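Plillus (bench kit)

Plillus is a two-armed tabletop robot kit sold by Kirnum for sorting and handling small electronic parts. It is aimed at repair shops, teaching labs and small assembly firms that have more bags of connectors than people willing to open them. The kit is sold as a full station, as a bare pair of arms, or as a rental with a setup visit, which Kirnum calls the Guided Start and most owners call the visit.

Contents

1 Background
2 Equipment
3 Sorting and wiring work
4 Software
5 Guided Start service
6 Reception
7 Versions
8 See also

Background

Kirnum began as a maker of test fixtures for circuit boards. Its founder, Nusrat Samarakoon, has said in several talks that the company got into robots by accident, after a customer asked for a fixture that could load itself. The fixture that resulted could load itself but could not let go. The second attempt had grippers, and the third was given a name.

Early units were placed with Bepari, a contract repair firm that takes in failed control boards and sends them back with a bill. Bepari's staff asked for three changes: a quieter arm, a table that could go through a normal door, and a stop button that could be reached by someone who was not already holding the arm. All three were made. The door request is the origin of the split table, which arrives as two sections and is pushed together on site.

Equipment

The full station has two arms, each with a black gripper, and a white table in two sections. The arms work toward each other over a shared middle area. Parts trays are not fixed to the table, and the manual asks only that they be placed where both the software and the operator believe them to be. In practice the second condition is the harder one to meet.

Kirnum sells its own trays at a price that has been remarked on. Owners are free to use others, and most do. Shallow plastic boxes are the usual choice for sorted parts, labeled by hand with a marker. The company recommends a printed label set, sold separately, and has not published figures on how many people have bought it.

Metal trays are allowed for the shared area, though the manual spends a full page warning about shiny surfaces, which can give the vision software a second copy of whatever is lying on them. An early release of the software would now and then try to pick up a reflection. It did so with great care and reported the pick as complete.

Each finger pad is rated for 1,000 hours of use. Replacement takes a small screwdriver and, according to the manual, 5 minutes. The manual does not say whose.

Sorting and wiring work

The kit's main selling point is that it will handle wires. Rigid parts such as chips and metal fittings keep their shape when lifted, and robots have been moving them for decades. A wire does as it likes. Pick up one end and the other end sags, curls or takes hold of its neighbor.

Plillus deals with this slowly. The arm closes on the connector or on the wire near it, lifts straight up and pauses to let the loose part hang. It then moves over the chosen tray and lowers until the trailing end should be over the floor of the tray. Kirnum's sales sheet describes this as "patient handling." A reviewer who timed it used other words, but agreed that the parts mostly went where they were meant to go.

Common jobs include clearing a mixed tray into separate boxes, gathering loose leads, and setting out a board with its harness ahead of hand assembly. The two arms can work on separate items at once or pass a part from one to the other. Passing is off by default. It can be turned on from a menu that asks twice whether the user is sure.

The kit does not solder, cut or crimp. It can push some plugs into their sockets, and the list of supported plugs has grown with each release. Plugs that are not on the list may also work, a fact the manual mentions in the tone of a parent discussing fireworks.

Software

The control program is called Dirovell and comes with every station. A job can be taught in two ways. The operator can guide the arms through it by hand, or can write it as a list of steps from a menu. The first method is quicker and copies the operator's habits along with the job, including the bad ones. One owner found that a taught job stopped for a moment before every third part, and traced this to a cup of coffee.

Dirovell keeps a log of each pick, with a short note when one fails. The notes were written by the engineers for their own use and were never tidied up. "Lost it" and "still lost" are both standard messages. A plan to replace them with numbered codes was dropped after owners objected.

Guided Start service

The rental plan runs for a minimum of three months and includes the setup visit, one day of training and a phone line. During the visit a technician joins the table sections, mounts the arms, routes the cables and teaches a first job using the customer's own parts. Customers are asked to have a typical tray ready. Many prepare a very neat one, and the visit notes now request, in bold type, that nothing be cleaned up beforehand.

Cable routing is the part of the service most often criticized. Each arm has its own power and signal leads, the table has no channel for them, and they end up below or behind it. Kirnum has said that a cable tray is planned. It has been saying so since the first version.

Reception

A hands-on review dated 22 Jul 2020 gave the station good marks for grip, fair marks for speed and low marks for the manual, which the reviewer found "honest to the point of harming sales." The same review tried 34 kinds of connector and reported trouble mainly with the smallest ones and with leads that had been wound tightly together.

Bepari kept its units after the trial and bought more. Its bench staff are said to like them for the dull end of the day, when the sorting is left running and the people go and do something else within earshot.

Teaching labs have been warmer still. Students learn quickly from a machine that moves slowly and fails in plain view, and the price is low enough that a department can own one without forming a plan for it.

Versions

The first version had one arm and is no longer supported. The second added the other arm and the split table. The current version, released in February, has softer finger pads, a lighter wrist and a reworked stop button. It is also the first to ship with the warning about reflections on page one, ahead of the welcome.

See also

Parts kitting
Wire harness
Bench automation
Dirovell (software)
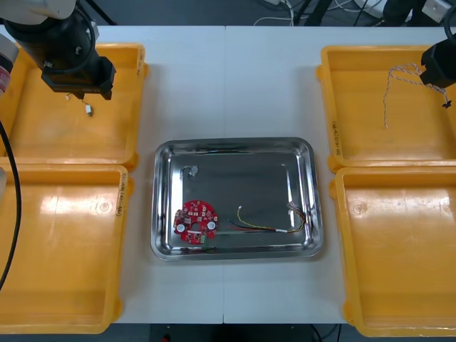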